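Neltico Opens Free Bystander Training to Night Riders and Late-Shift Workers in Gornia

GORNIA, January. Neltico, the street safety nonprofit, is opening its bystander training to anyone who walks, rides or waits for a bus in Gornia after dark, and we could not be happier to share the news! The free evening course starts this month in the Moges neighborhood and runs for 13 weeks.
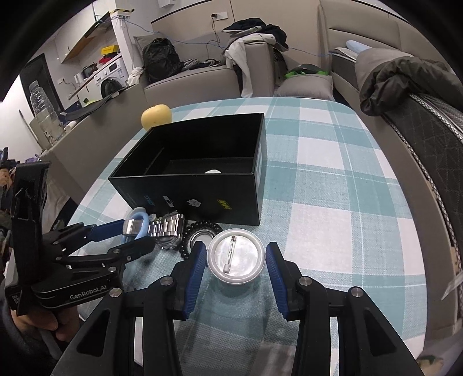
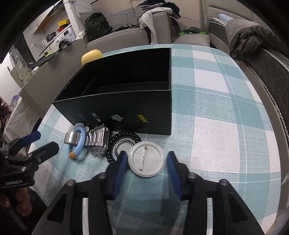
Until now the training was offered only to staff at businesses that asked for it. A survey of riders and pedestrians last fall changed our minds. We heard from 875 people who live or work in Moges, and many of them wrote long, generous answers about being followed, shouted at or cornered on the way home. Again and again they said the same thing: other people were close by and seemed to want to help, but didn't know how.

"I read every single response, and I kept thinking about the people standing at the same bus stop," said Mesfin Chala, program director at Neltico. "Most of them aren't cold. They freeze. We can practice our way out of that together, and it's a wonderful thing to watch a room full of strangers do it."

Sessions meet on Wednesday at 6:30 p.m. and last 90 minutes. People can come to one or come to all of them. Each evening starts with a short talk, and then the group acts out everyday situations: a crowded bus, a narrow sidewalk, a store at closing time. Trainers Abenezer Yimer and Dong-hyun Yang will show how to check in with a person who is being bothered, how to ask someone else for help, and when to keep your distance and call. No one is ever asked to step into a fight or to share a personal story.

Corelico, which runs the late bus routes through Moges, will send its drivers to the course as well and has agreed to cover the room rental. "Our drivers see a lot from that front seat," said Gadisa Mersha, who manages night service at Corelico. "They've been asking for this, and I'll be there with them on the first night."

Neltico hopes to train around 1,000 people by the end of the course. Sessions are in English, with Amharic and Korean interpreters available if requested two days ahead. Teens 14 and up are welcome with an adult, and child care is free.

To save a seat or ask for an interpreter, contact Mahfuz Paul in the Neltico community office. Walk-ins are fine too, as long as there are chairs left.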